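Stevville students teach robot arm to handle kitchen jobs

STEVVILLE, May 29, 2018 - Students in the robotics club at Brerkitz Technical High School are spending the last weeks of the school year on an egg.

The club is working on a robot arm that is supposed to pick up an egg, carry it to a cooking pot and set it down inside without cracking the shell. The task is part of a regional student contest called the Farías Kitchen Challenge, which asks school teams to program an arm to do ordinary jobs at a counter.

Nine students are on the Brerkitz team. They meet after classes in a former home economics room on the ground floor, which the school gave to the club in December. Before that, the club shared space with the wood shop and had to pack everything away at the end of each session.

The contest has three parts. In the first, the arm must take the lid off a pot and place it on the counter. In the second, it must move an egg from a bowl to the pot. In the third, it must turn a knob to a setting called out by a judge. Teams get nine minutes for all three parts and lose points each time a student has to step in.

The team has worked on the parts out of order. Members started with the knob in the winter, moved on to the lid, and have been on the egg since the end of April. The club's log shows 110 full attempts at the egg task so far. In 57 of them, the egg made it into the pot whole.

According to the log, most of the early failures came from the grip. With the jaws set too tight, the shell cracked. With the jaws set too loose, the egg rolled out on the way up. Students now close the jaws in small steps and check the motor reading after each one. They have also slowed the lift, which costs time but has cut down on drops.

The team practices with hard-boiled eggs on most days and switches to raw ones for timed runs. Broken eggs go into a bucket under the sink and from there to the school garden.

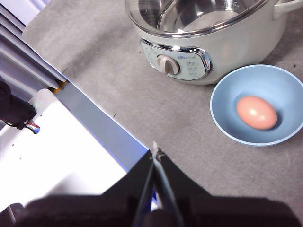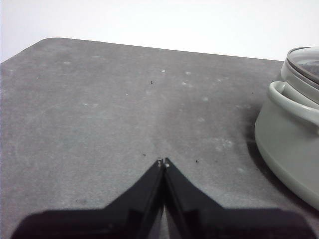 A cooking pot and the club's two-fingered gripper at the counter. In the first photo, an egg lies in a light blue bowl next to the pot.

Contest rules say the pot can be placed anywhere within reach of the arm, and the team will not know the spot until its turn begins. For that reason, the students move the pot and the bowl between practice runs. A short program looks for the rim of the pot and works out where the opening is. It has had trouble with shiny surfaces, and two members of the team have been assigned to that problem alone.

Lids have been a separate difficulty. The team's first program treated any flat circle as a lid and sometimes reached for the bowl. The current version looks for the handles on the sides of the pot first and works inward from there. The club plans to keep that method for the contest unless a better one turns up in the next two weeks.

The control software comes from Kurkunix, a free package put together by former students of the school and kept up by the club. It lets the team record a movement by guiding the arm by hand and then play it back at different speeds. This year's members added a stop function that halts the arm when the fingers meet more resistance than expected. The club has posted the new version so that other schools can use it.

Most of the money for the project came from a grant of $1,000 from the school district's career education fund. The club spent it on replacement motors, wiring and a power supply. The arm itself was bought two years ago and has been taken apart and rebuilt several times. Cookware was donated by families of students.

Students on the team come from all four grades. Four are in their first year with the club and had not written any code before the fall. New members begin by learning the emergency stop and the startup checks, and they are allowed to run the arm on their own after passing a short safety test. Safety glasses are required for everyone in the room while the arm is powered.

Work on the project counts toward the engineering course offered at Brerkitz, though students do not have to take the course to be in the club. Those who do must turn in a written report on one part of the task. This spring's reports cover grip force, camera placement, cable wear and the best order for the three contest parts.

The contest will be held next month in the gym at Farías Community College. Each team will get one practice run in the morning and two scored runs in the afternoon, with the better score counting. Eggs will be supplied by the organizers and will be raw.

Brerkitz entered for the first time last year and finished in the lower half of the field. The team completed the knob task in that contest but ran out of time before reaching the egg.

The club will hold an open practice in its room at the school before the contest. Parents and students from the Stevville middle schools are invited, and visitors will be able to guide the arm by hand under supervision. The date will be posted on the school's website. Sign-up for next year's club opens at the main office during the first week of classes in the fall.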